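Student Team Teaches a Robot Arm to Service Desktop Computers

Department News, Student Projects

The Gillies Engineering Program completed its second year of project-based coursework in December. Among the teams presenting final work was the group responsible for Coser, a robot work cell intended to remove and replace the parts of a used desktop computer. The department spoke with Yamuna Rao, the faculty instructor for the course, and with three members of the team: Ailsa Cowie, Gitau Mohamedi, and Rhona MacAulay. 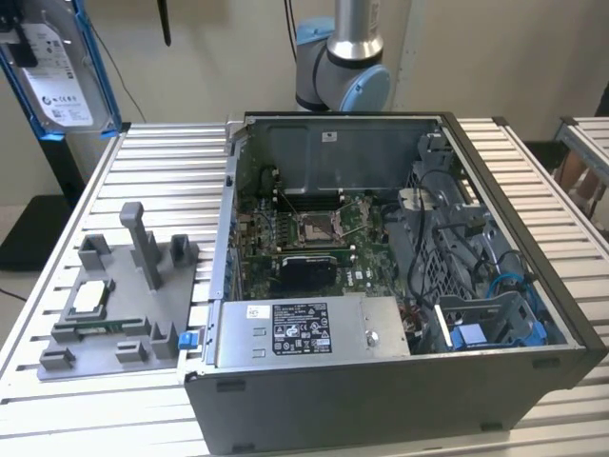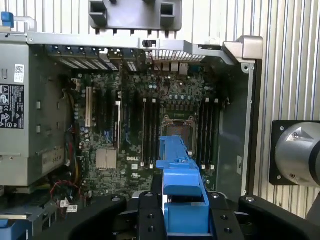 The project began as a proposal for the annual Rultard student competition, which asks entrants to automate a repair or recycling task that is normally done by hand. Ms. Rao explained that the course is built around one such task each year, and that students are expected to argue for their choice before any equipment is assigned. "They had to write four pages on why a computer and not something easier," she said. "A toaster was discussed at some length." The team settled on desktop towers of the kind the college retires in large numbers. With the side panel off and the case laid flat on the slatted aluminum table, nearly every part the students care about can be approached from directly overhead, and the processor can be set in its own pocket on the gray printed plate to the left of the case. Ms. Cowie said that this arrangement shaped most of the decisions that followed. "Once we agreed that everything would come from above, we could stop arguing about the arm and start arguing about the plate."

Ms. Cowie, a third-year student in mechanical engineering, designed the fixture plate. She described it as the part of the project that received the least attention at the outset and the most by the end. The first version was drawn in one evening and assumed that each part would be put down in exactly the position from which it had been taken up. "It was a very confident drawing," she said. The arm, in the team's early trials, set parts down at slight angles, and the next pickup then failed. Later versions added raised blocks and clips near the edges. The team kept a log of every printed revision and every pickup attempt, and Ms. Rao requires that the log be submitted with the final report.

Asked what the log contained, Mr. Mohamedi opened it during the interview. It recorded 403 pickup attempts over the term, of which 247 were marked as complete. He was careful to explain the second figure. "Complete means that the part left its starting place, arrived in its pocket, and could be picked up again without a person touching it. If somebody nudged it, we wrote down that somebody nudged it." He added that the attempts were not evenly divided among the parts, and that the team had spent a disproportionate share of its time on the processor.

The processor, he said, is difficult for reasons that are easy to state. It is flat, it must be lifted straight up, and the socket beneath it cannot tolerate a careless touch. The lever and the metal retention frame have to be opened first. In the team's written procedure these are two separate steps, each with its own check, and the arm is not permitted to descend over an open socket until the preceding check has been passed. "We lost a board in the second month," Mr. Mohamedi said. "It was my line of code. Professor Strömberg asked me to keep the board on my desk, and it is still there."

Alvar Strömberg, who teaches the companion course in control systems, confirmed this account. He said that he asks every team to retain the first component it damages and to write a single page describing what the program believed to be true at the moment of contact. "The students generally know what the arm did," he said. "I want them to tell me what it thought it was doing. Those are different pages." He noted that Mr. Mohamedi's page had since been assigned as reading to the incoming group.

Ms. MacAulay was responsible for the gripper. She had joined the team several weeks after the others, having transferred from the Drirkura section of the program, and she inherited a design that its original author had abandoned. The gripper works with blue plastic pieces as well as bare hardware, and she spoke at length about the difference. A plastic part with a square base offers the fingers two flat faces and will stay where it is held. A bare metal part is less forgiving. "I had assumed that metal would be easier, as it does not bend," she said. "It also does not help you. If you are slightly off center with plastic, it gives a little and you can carry on."

She also described a disagreement over the camera mounted at the wrist. Mr. Mohamedi had wished to rely on it for the final stage of every approach. Ms. MacAulay objected that whatever the gripper is holding will cover the very spot the program most needs to see, and she pointed to the second photograph, in which the blue arm of the held piece lies across the lower portion of the socket. The matter was put to Ms. Rao, who declined to settle it and asked for a comparison. The team ran the same approach with the wrist camera alone and then with a fixed view added. The fixed view was retained, and the wrist camera is now used chiefly to confirm that a part is in the fingers.

"I was not pleased," Mr. Mohamedi said. "I had written most of the wrist code over a break." He has since reused a portion of it for the check on the memory slots.

The team's entry was placed second in its division at the Rultard competition. Entrants were given a fixed period in which to remove and reinstall a set of parts chosen by the judges, with points deducted for each human intervention. Coser received 177 points. Ms. Cowie said that the team had practiced on a table at a comfortable height and with familiar lighting, and that the conditions at the competition differed on both counts. The first run was stopped when the arm halted above the case and reported that it could not find the socket. The students were permitted one adjustment. They used it to repeat the calibration from the beginning, which consumed nearly a third of the time remaining.

Ms. Rao did not offer advice during that interval, in accordance with the rules, and said that she would not have done so in any event. "I would have told them to skip the calibration," she said. "They would have been faster, and I believe they would have broken something."

The judges' written comments, which the team made available to the department, praised the log and the separation of the socket procedure into checked steps. They were critical of the cable handling. Ms. MacAulay agreed with the criticism. Cables do not lie in the same place from one computer to the next, and the team's procedure asks a person to move them aside before the arm begins. This was counted as an intervention. She has proposed cable handling as the subject of her senior project and has begun to collect notes on how experienced technicians go about it. She observed that most of them do it with the back of the hand, without looking, and are unable to describe it afterward.

Asked whether the work cell could be put to practical use at the college, Ms. Rao was cautious. A student employee with a screwdriver can strip a retired tower in a few minutes, and the arm cannot approach that pace. She considers the comparison premature. The course is intended to teach students to plan a physical task, to record what happens, and to revise the plan in light of the record, and she grades it accordingly. Speed is not among the criteria. The report and the log together account for more than half of the final mark.

The three students gave different answers when asked what they would change. Ms. Cowie would begin printing in the first week and accept that the early plates will be discarded. Mr. Mohamedi would write the checks before the motions. Ms. MacAulay would label the spare fingers, several of which were stored together in one drawer and were distinguishable only by a difference in length that could not be seen without calipers.

The work cell will remain assembled through the coming term. The incoming team has been given the log, the current fixture files, and a stock of retired towers, and will submit its own proposal to Ms. Rao before it is granted time on the arm. Mr. Mohamedi will serve as the student assistant for the course. Students in the program who wish to be considered for the next team should submit a one-page statement to Ms. Rao through the department office. Prior experience with robotics is not required, though completion of Professor Strömberg's course, or enrollment in it during the same term, is expected.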